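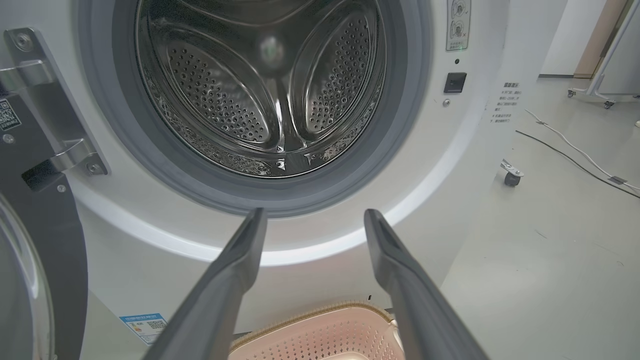

Lesezeit: 2 Min.

Celeste Morais hatte in ihrem Leben viele Waschmaschinen gehabt, und zu jeder hatte sie nach einer gewissen Zeit ein Verhältnis entwickelt, wie man es sonst zu Hausmeistern oder Zahnärzten hat. Die neue aber, die weiße mit der runden Tür, war ihr noch fremd. Sie stand seit April in der Wohnung in Hanau, und Celeste schaute vor jedem Waschgang erst einmal hinein, so wie man in einen Brunnen schaut, ein wenig vorgebeugt und mit angehaltenem Atem, und das blanke Metall mit seinen vielen kleinen Löchern schaute zurück.

»Du musst ihr nur etwas Ordentliches zu tun geben«, sagte Frau Malý, die im selben Haus wohnte und an Waschtagen gern zum Kaffee kam. Frau Malý hatte ihre eigene Maschine bei Stulik gekauft, als es Stulik noch gab, und war der Meinung, dass man an der Wäsche eines Menschen alles ablesen könne, was er einem beim Kaffee verschwieg.

Nun war an diesem Tag eigentlich nur wenig zu waschen. Die Bettwäsche hing schon auf der Leine, die Handtücher lagen im Schrank, und geblieben war allein das Rote - jene paar Sachen, die Celeste seit Wochen beiseitegelegt hatte, weil ihre Mutter ihr beigebracht hatte, dass Rotes mit niemandem zusammen in die Maschine darf. »Rot ist gesellig«, hatte die Mutter gesagt, »das gibt allen etwas ab.« Und dann hatte sie gelacht und auf die rosa Unterhemden des Vaters gezeigt, die ein ganzes Jahrzehnt lang Familiengespräch geblieben waren. 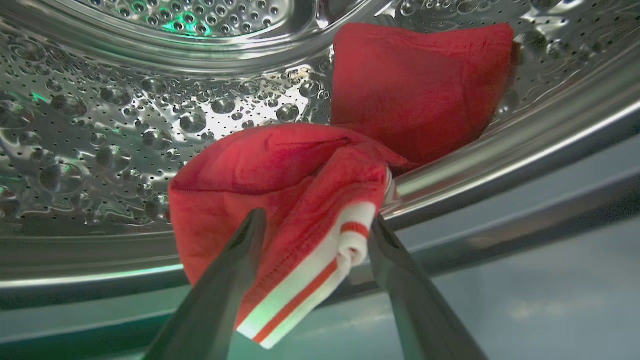

Von der Mutter stammte auch das Winterpaket, das Jahr für Jahr aus Vitley gekommen war, in braunes Papier geschlagen und mit so viel Schnur umwickelt, dass man zum Öffnen einen halben Abend brauchte. Es war immer etwas Weiches darin, etwas für die Füße oder für die Hände oder für den Hals, und die Mutter schrieb nie dazu, wofür. Das letzte Stück aus dem letzten Paket war knallrot und flauschig wie ein junges Tier, und es hatte einen weißen gerippten Bund mit roten Streifen, der sich einrollte, sobald man ihn losließ. Celeste hatte es nie über sich gebracht, zu fragen, was es sein sollte. Sie hatte es im ersten Winter über die Wärmflasche gezogen und im zweiten, als die Mutter nicht mehr lebte, einfach neben das Kopfkissen gelegt.

»Und das willst du waschen?«, fragte Frau Malý und stellte die Tasse ab.

»Es muss ja einmal sein«, sagte Celeste, aber sie sagte es so, dass man hören konnte, wie wenig sie davon überzeugt war. Denn ein bisschen, ganz am Rand, roch es noch nach dem Schrank in Vitley, nach Seife und Äpfeln und dem alten Holz, und wer hätte garantieren können, dass die fremde weiße Maschine das respektierte! 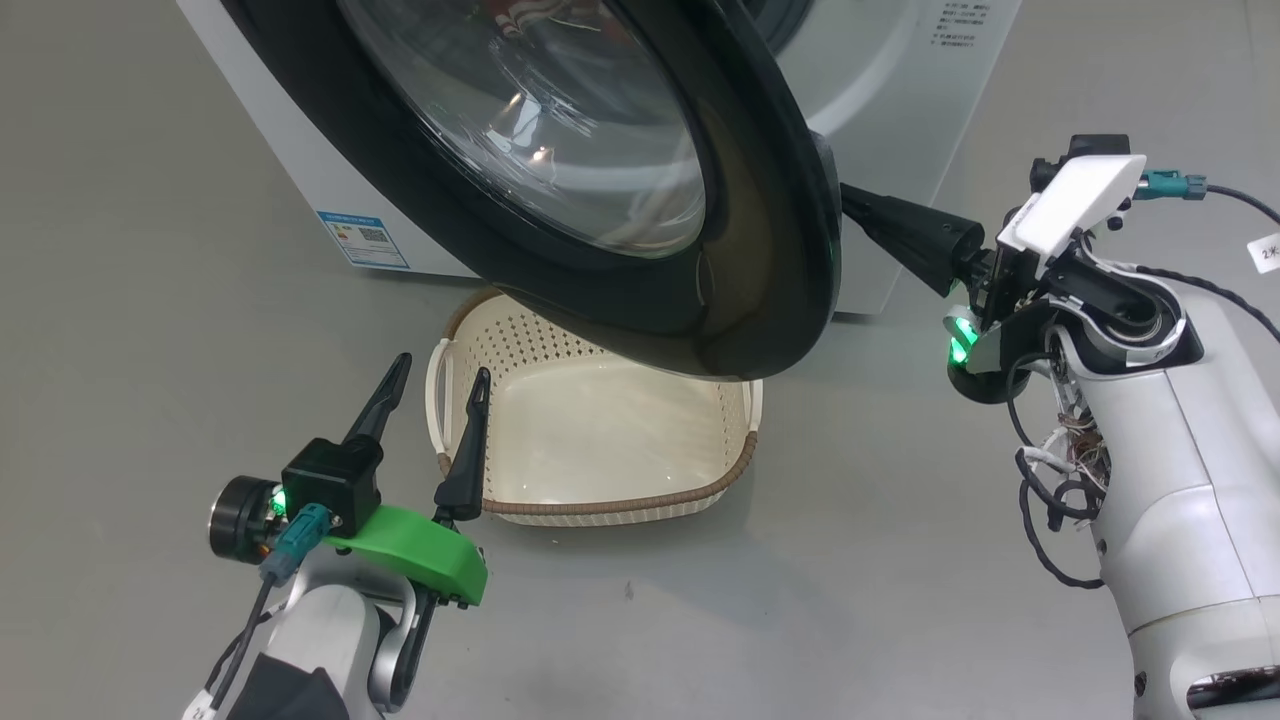
Der Korb vor der offenen Tür

Sie redeten eine ganze Weile darüber. Frau Malý erzählte von ihrem Mann, dessen Strickjacke sie vier Jahre lang nicht gewaschen hatte, bis die Motten ihr die Entscheidung abnahmen, und dass sie danach einen Nachmittag lang böse auf die Motten gewesen sei und dann erleichtert. Celeste goss Kaffee nach. Der Korb mit dem braunen Rand wartete auf dem Boden, geduldig, wie Körbe nun einmal sind, und in der Trommel leuchtete es rot und weiß.

»Kalt«, sagte Frau Malý schließlich. »Und ohne Weichspüler. Mehr kann man für niemanden tun.«

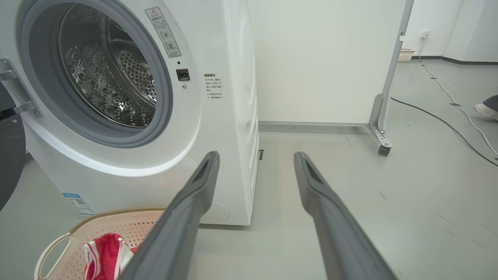
Rot-weiß gestreift, im hellen Korb

Das Gestreifte war übrigens Celestes eigenes, auf einem Markt gekauft und ganz ohne Geschichte, und darum durfte es an diesem Tag zuerst an die Reihe. Mit dem Flauschigen, beschloss sie, wollte sie noch eine Tasse lang warten. Sie nahm es mit hinüber an den Küchentisch und legte es zwischen die Zuckerdose und den Kuchen, und Frau Malý rückte ihren Teller ein Stück zur Seite, damit es Platz hatte.

Seite drucken | Per E-Mail senden

Lesestoff > Erzählungen > Kurze Prosa

Startseite Erzählungen Gedichte Archiv Kontakt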